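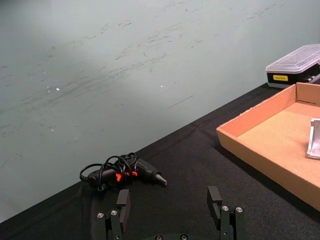
4. Hanging the Kunix rail

1. Mark a level line above your tallest canvas. Measure it twice. Paintings forgive very little, and visitors with opinions forgive less.

2. Screw the Zakier brackets into studs. The set holds 4 canvases, or one canvas and a frame your aunt picked out.

Caution: Never hang an oil that is still tacky. It will collect lint, and critics.
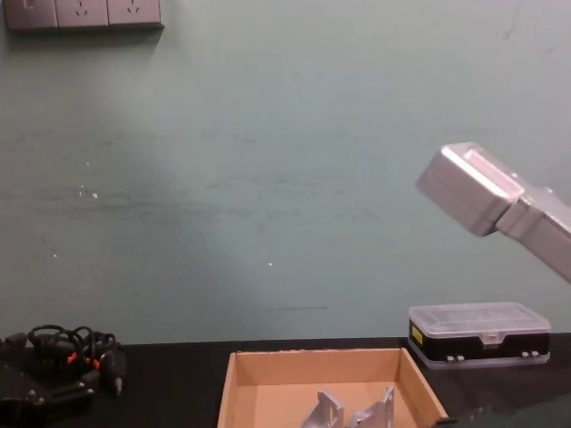 3. Clip the hangers to the rail and slide them into place before you lift any artwork. Wipe the wall first. Faint smudges and scuff marks on a pale painted wall look like nothing until you put a quiet landscape next to them — then they become the landscape. Keep hangers away from power outlets.

4. Hook on the canvas, step back three paces and check it for tilt.

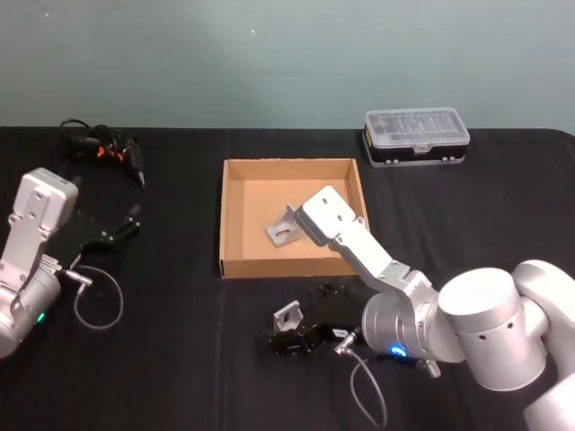 Black cloth laid over the table, back edge to the wall.

Note: Lay canvases face up on a clean cloth while you fit the hooks. Sin varnish marks easily.

Comments (3)

hundham_prints: Step 4 took me an afternoon. The floor was the crooked part.

wetedges: Does the rail take watercolors under glass?

oilyrag: Mine does, with the heavier hooks — buy spares.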